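**Forum > Kitchens > Storage & Small Stuff**

# One caddy for all the utensils, or keep the chopsticks separate?

---

**pinkcart_erme** · Posts: 13 · 11/17/18

Hi all! I mostly lurk over in the cooking section but I have a storage question that's driving me a little nuts, so here I am.

We've been living out of a drawer for years. Spoons, ladles, chopsticks, the peeler, rubber bands, soy sauce packets, all of it in one deep drawer next to the stove, and every time I wanted the ladle I had to pull the whole thing out and rattle it. I finally got one of those plastic caddies you stand on the counter, the kind with a divider in the middle and the little round holes down low in front. It's small. I thought small was good because our counter is already doing a lot (red speckled top, not my choice, but I've come around on it and it hides crumbs like you wouldn't believe).

So I started putting things in and got stuck right away. Ladle in one side, sure. Then do the chopsticks get the other side to themselves? Or do I mix it all up, with the tall stuff in back?
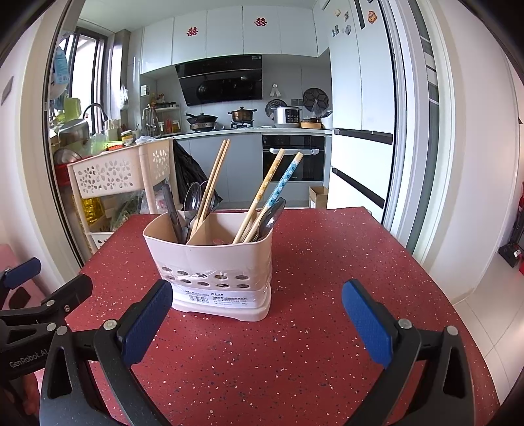

My mother-in-law says chopsticks get their own place, period, and spoons can go wherever. My husband says he doesn't care as long as he can grab two that match while the noodles are boiling over. That's a whole other problem. I have plain wooden ones, some with a blue and white pattern, and a yellow one that I would love to find the partner for. I can't make myself throw it out!

Anyway. How do you all split it up? And do you stand chopsticks eating end up or eating end down? I've been going down and now I'm second-guessing it.

Ermelinda

---

**FurnbergFan** · Posts: 1455

Eating end UP. Always up. If you put them in damp, the tips sit in whatever collects at the bottom, and that's the part that goes in your mouth. I don't care how many holes the thing has.

As for splitting, I'd give the chopsticks one side and put every spoon and ladle in the other. Two compartments, two kinds of thing. You're overthinking it, hon (said with love, I once spent a whole weekend on a spice rack).

---

**ferenc_sz** · Posts: 1000

I'm going to disagree with the post above. If the eating ends are up, then every hand that reaches in for a pair is touching the eating ends. My kids come in from the yard and grab stuff out of our crock with whatever is on their fingers. I would much rather have tips down in a clean, dry cup than tips up where everybody paws them.

The answer is to dry them first. Lay them out on a towel, go do something else, come back and put them away. Then you don't have to worry about what's at the bottom.

Also, hey, post number 1000 for me and it's about chopsticks. My wife will be so proud.

Ferenc Szilágyi

---

**FurnbergFan** · Posts: 1455

Congrats on 1000, but "dry them first" is something people say and then don't do. I know me. They're going in wet.

---

**soupspoon_dot** · Posts: 212

Can I ask a dumb one, are you leaving the plastic wrap on it? I had a Balness crock that came with a band of film around the bottom and I left it on for months because I thought it looked neat and clean. Water got in behind it and stayed there. It smelled like a pond when I finally peeled it off. If the film goes over any of those holes, they aren't doing you any good.

On the sorting: I go by height and nothing else. Tall in back, short in front. If you've got a ladle in there it's going to hog the space no matter what, so hang the ladle somewhere.

---

**pinkcart_erme** · Posts: 13

Oh wow, okay, strong feelings! I love it.

Dot, not dumb at all. I did leave the wrap on, label and everything. It comes off tonight and then the whole thing gets a wash.

I took Ferenc's side for the first go because my hands are also the hands that have been in the garlic. So I pulled a bunch of stuff back out and laid it on the counter to see what I really had. You know how in a drawer you feel like you own forty of everything? Once they're lying down side by side it's easier to see which are plain and which have the cloud-looking pattern, and who has a partner and who doesn't. 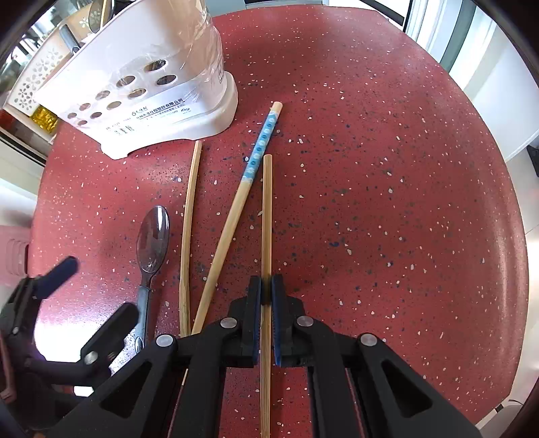 I'm also thinking about retiring some of the plain ones. I've had them forever and I couldn't tell you which is partnered with which, they're all a hair different in thickness and it bugs me when I'm eating. Does anyone here just buy all one kind? It feels wasteful, but also so peaceful.

And where do you hang a ladle if you don't have a rail? The range hood is at an angle so hooks slide right off, I've tried it.

---

**Moreira_kitchen** · Posts: 388

All one kind, yes, a hundred times yes. I bought 12 pairs of the same plain bamboo ones and my life got better. Any two make a pair. When one gets nicked it goes in the garden to hold up a tomato plant and I don't mourn it.

I kept two patterned pairs for company. Those live in a drawer in a little cloth sleeve and come out in December when my sister visits.

For the ladle, you can get a stick-on hook on the side of the wall cabinet. Make sure you wipe the spot down with rubbing alcohol and give the glue a full day before you hang anything on it. I skipped that part and my ladle went into the soup, handle and all.

---

**ferenc_sz** · Posts: 1000

I'd go easy on getting rid of the patterned ones. Paint or no paint, they're nicer to pick up, and mixing the plain wooden ones is no big deal if you're cooking with them. We have cooking chopsticks and eating chopsticks. Cooking ones can be any old mismatched thing, they stay by the stove. Eating ones stay in pairs with a rubber band around them.

That might fix your caddy problem too. One side is "stove": ladle, spatula, mismatched chopsticks. The other side is "table": eating spoons and matched pairs. Then when somebody sets the table they only ever reach into one half.

---

**FurnbergFan** · Posts: 1455

Okay, stove side / table side is pretty good. I take back half of what I was thinking about Ferenc.

Tips still go up, though.

---

**soupspoon_dot** · Posts: 212

Rubber bands on wood get gummy after a while. I use a bit of cotton string. Or a bread bag twist, if you're not fancy, and I'm not.

Erme, do you have a lot of plastic spoons in the mix? Mine got cloudy and rough around the rim from leaning on hot pots, and I switched to metal for anything near the stove. I keep the plastic for rice and for scooping leftovers. Worth thinking about before you give them a spot right next to the burner.

---

**pinkcart_erme** · Posts: 13

A couple, yeah. There's a see-through gray one I use for everything and would be sad to lose, so maybe that one goes on the table side where it's safe from me.

I tried Ferenc's stove/table idea this afternoon and I think it's a keeper. The trouble is that the stove stuff is all so long. The minute I put the wooden spatula in with the metal things it gets crowded, and then I'm back to rattling, only standing up instead of in a drawer. So I took a few things out again and tried them in different orders. Metal first, then the gray spoon, chopsticks last.

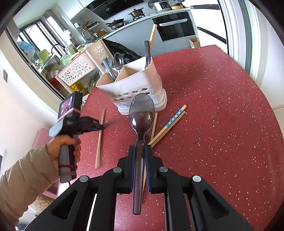
What I keep coming back to is that the chopsticks want to lean. You put a pair in nice and straight, you turn around, and they've fanned out over the side like flowers. Is there a trick to that? I was thinking of a jelly jar inside the compartment, or a toilet paper tube (clean!!), something to keep them bunched.

I do have room on the cart for a second holder if it comes to that. It's one of those plastic ones with the flower cutouts and it's mostly vegetables and snack bags at the moment. But I know myself, and if it's on the cart I'll forget it exists.

---

**Moreira_kitchen** · Posts: 388

Chopsticks lean if the cup is wide and short. The only thing that has ever worked for me is a narrower cup. A jelly jar is fine as long as you can get it out again to wash it, so measure first! A toilet paper tube will be mush in two days, please don't.

I had a Forent one years ago with three skinny slots and it was perfect for chopsticks and useless for everything else.

---

**gravyboat71** · Posts: 47

Drawer person checking in. Has anyone considered that the drawer was fine and just needed dividers? Caddies get greasy. Anything that lives near a wok gets that sticky film on it within a week, and then you're washing clean spoons before you use them. I went caddy, hated it, and went back to the drawer with a cheap bamboo tray. No dust and no grease.

---

**ferenc_sz** · Posts: 1000

That's fair about the grease. Ours is on the far side of the sink for that reason. But with the drawer, damp stuff gets shut in the dark, and I've had wooden spoons come out fuzzy. Each one has its own kind of gross.

---

**gravyboat71** · Posts: 47

Fuzzy because you put them away wet, sir. You told the rest of us to lay them on a towel.

---

**ferenc_sz** · Posts: 1000

My KIDS put them away wet.

---

**FurnbergFan** · Posts: 1455

"Dry them first." Uh huh.

---

**pinkcart_erme** · Posts: 13

You guys are cracking me up. Okay, here's where I'm at. Stove side and table side, far from the burners. String instead of rubber bands. Ladle goes on a stick-on hook and I'll wait the full day, I promise. Jelly jar for the eating chopsticks if it fits, and I'm going to measure it after dinner.

I'm doing tips down for now. Sorry, Furnberg! If anything smells like a pond I'll come back and say you were right.

I'm keeping the yellow one. It can be a cooking chopstick and hang out with the misfits. Gravyboat, which bamboo tray did you get? I still have that drawer and all the soy sauce packets are rolling around loose in it now.

---

**gravyboat71** · Posts: 47

It was a no-name one from the dollar place, five slots, one long one along the side. Measure the inside of the drawer at the back as well as the front. Mine was narrower in back and I had to sand a corner off the tray to get it in. Long slot for the peeler, packets in the short ones.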